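# An afternoon at the Birnance open day

I'd been meaning to get out to Birnance ever since they started advertising the Tatik, their two-armed sorting kit for small shops, and in September they finally threw the doors open. We run a little returns and repacking business (two benches, one forklift, far too much cardboard) and I've been pricing automation on and off for a year. So off I went, with a thermos and a list of questions.

Parking is awful, by the way. Go around the back past the tire place and use the gravel lot. The sign-in desk gave me a lanyard and a very good butter tart, and then you're more or less free to wander, which I loved. Most of these days herd you around in a group and you spend the whole time looking at somebody's backpack.

The front half of the building is the sales bit. There's a wall of finger sets, two fingers and three fingers and a suction thing, and a video on a loop that I watched twice because it was next to the coffee. The Tatik comes as a package: two arms, two grippers, the controller, the Cindar software and 8 hours of setup help over video. You supply the table. I asked whether it had to be their table and got a cheerful no, as long as it's level and doesn't wobble. Good news for us, less good news for my bench, which wobbles like mad.

Cindar is the part I was most curious about. The idea is that you teach a job by guiding the arms through it a bunch of times, and the software works out the rest. They suggest 300 run-throughs for a new item before you let it go on its own. That sounded like a lot until they told me each one is over in seconds, and then it sounded like one dull afternoon with the radio on. I had a go at the guiding myself and I was hopeless! My left hand was fine but my right kept drifting up, and I chased a foam block across the table like I was playing air hockey. They said everybody does that the first day. I'd like to believe it.

The back half was better. It's the big room where the pairs get put through their paces, with tape on the floor and people on rolling chairs, and you can stand right up near the tables and stare as long as you like. I parked myself by one doing paper. I'd asked specifically, because crumpled packing paper is what half our boxes are full of, and every gripper I've seen so far has either squashed it flat or missed it.

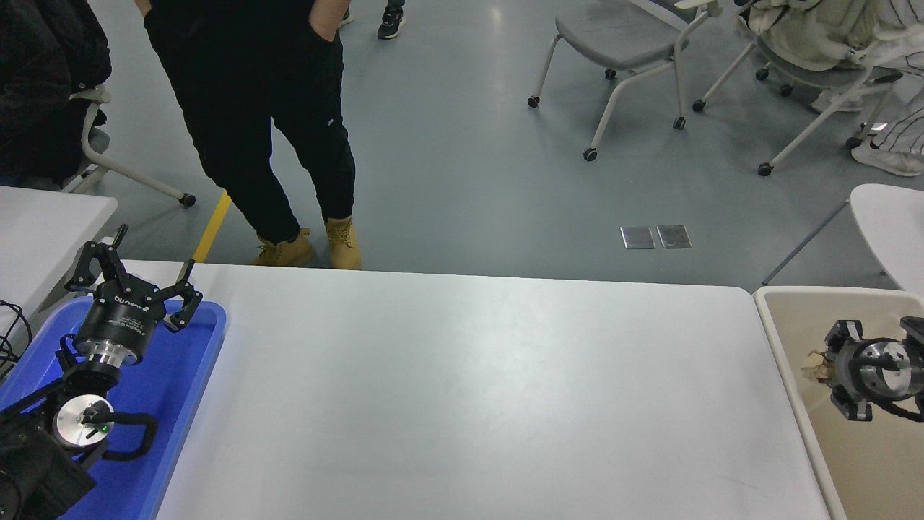 Bukhari, who'd driven in to see the same kit, wasn't as sold as I was. Paper's the easy part, he reckoned, and he'd want to see it deal with shrink wrap and those awful air pillows before he'd sign for anything. He also figured the three-finger hands would need more looking after than a plain pinch gripper, and wanted to know what a replacement finger cost and how long it took to ship.

Fair questions, so we went and asked them. Spare fingers are $119 each and they stock them on site. Shrink wrap is "coming along," and I took that to mean no. Air pillows they'll do if they're still puffed up. I wrote that down and underlined it.

What I liked about the grippers was how they can come at a thing sideways and get hold of it by the fingertips. Our current helper (a vacuum cup on a stick, don't laugh) can only come straight down, and loose paper beats it every time. What I liked less was the cabling. There's a fair bit of black cord around the arms and the tables, and in our shop something would snag on it by lunch. I was told there's a sleeve you can buy that tidies it up. For the price of the package I think the sleeve should be in the box, and I said so on the feedback card.

Noise was a nice surprise. I could hold a normal conversation standing right beside the table. Speed, well, it's slower than a person. They don't pretend otherwise. The pitch is that it keeps going through the evening while you're home having supper, and for a place our size that could be worth it.

I stuck around for the last talk at 3:30, on leasing. There's a monthly plan with a 2-year minimum, and they'll swap the hands for a different set once during the lease at no charge. You can also send them a box of your own junk and they'll run a trial and send back the video. I've already got a box going by the door: kraft paper, torn mailers, a couple of poly bags, and the bubble wrap with the tape still stuck to it that everyone hates.

If you're going to the next one, eat first (the tarts were gone by two) and bring a sample of whatever you want sorted. I'll post again when my trial video comes back.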